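Fotar Two-Arm Home Assistant, laundry package: long-term review
18 February 2018

Reviewed: Fotar base unit with the Mimine laundry package, software as supplied. Supplied on loan by the distributor, Brurkard. Test period: 10 weeks in a furnished flat.

The question I was asked to answer is a narrow one. Can a machine with arms take over the picking up, carrying and sorting that comes before a wash, in a room that has not been rearranged to suit it? Washing and drying are already automated and have been for decades. What remains is the handling, and handling cloth is hard. A shirt has no fixed shape, it hides its own edges, and it does not report how much of it has been gripped.

Installation

The unit arrived on a pallet and needs two people to bring it indoors. Setting up took most of a day. The longest step was the room survey, in which the machine is led round each room and told what the large surfaces are: bed, floor, table, basket. The survey has to be repeated if the bed is moved. The manual covers this in one sentence on its last page and should give it a chapter.

Door thresholds are tolerated up to the height of an ordinary carpet strip. A loose rug is not tolerated at all and had to be rolled up for the duration.

Task set

I used a fixed list of 100 garments, logged one at a time. Each was dropped on a bed, a chair or the floor without arranging it. A pass required the garment to be found, lifted in one attempt, carried and released fully inside a basket. Anything hanging over the rim counted as a fail, as did a second attempt at the lift. The McPhee single-arm unit I tested last July was given the same list, so the two can be compared directly.

Results

From the bed, performance was good. Thick cotton, sweatshirts and towels were lifted first time in nearly every case. Strong colours on a plain sheet helped; a grey T-shirt on a grey sheet was missed altogether on several runs, and the machine then declared the bed clear.

From the floor it was fair. Socks are the weak point. Of the garments that failed from the floor, 9 were single socks, and most of those were pinched at the very end and lost on the way up.

From the chair it was poor. The software treats a jumper over a chair back as part of the chair unless told otherwise.

Release is better than I expected. The McPhee unit opens its fingers at a set height and hopes. Fotar's waits until the load has stopped swinging, which costs a few seconds and prevents most of the hanging sleeves.

Speed is the difficulty. An adult clears a bed of clothes in the time this machine takes to decide on its first grip. Left alone in an empty flat that hardly matters. With somebody waiting to get into bed it matters a good deal.

Sorting by colour is offered as an extra and I would leave it off. It separates white from everything else with fair accuracy. It cannot read a care label, and it put a wool cardigan in with the towels. Turning garments the right way out, emptying pockets and doing up zips are not attempted.

Running costs and noise

The package adds 2,243 pounds to the price of the base unit. Finger pads are a wear item and mine were visibly scuffed by the end. Noise is a low whirr from the shoulder with a click at each grip — acceptable in the next room, tiresome in the same one. 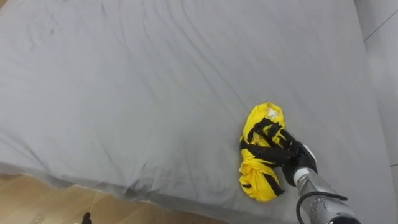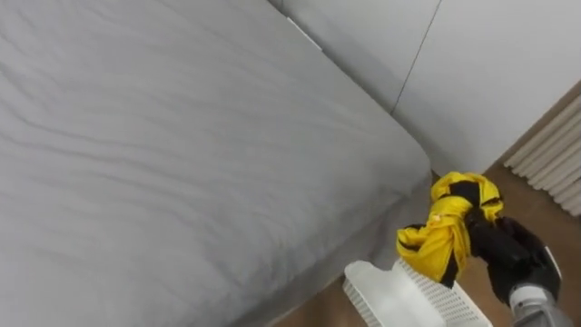

Yellow and black garment in the hand: on the grey sheet (first) and over the white basket (second).

Verdict

For a household, no. The bed-to-basket job is close to solved for ordinary clothes, but it is a small part of the chore and the price is that of a used car. For a small hotel or a care home, with plain bedding and the same basket in the same place every day, a trial would be reasonable. I would ask Brurkard for the floor software update first and test it with socks.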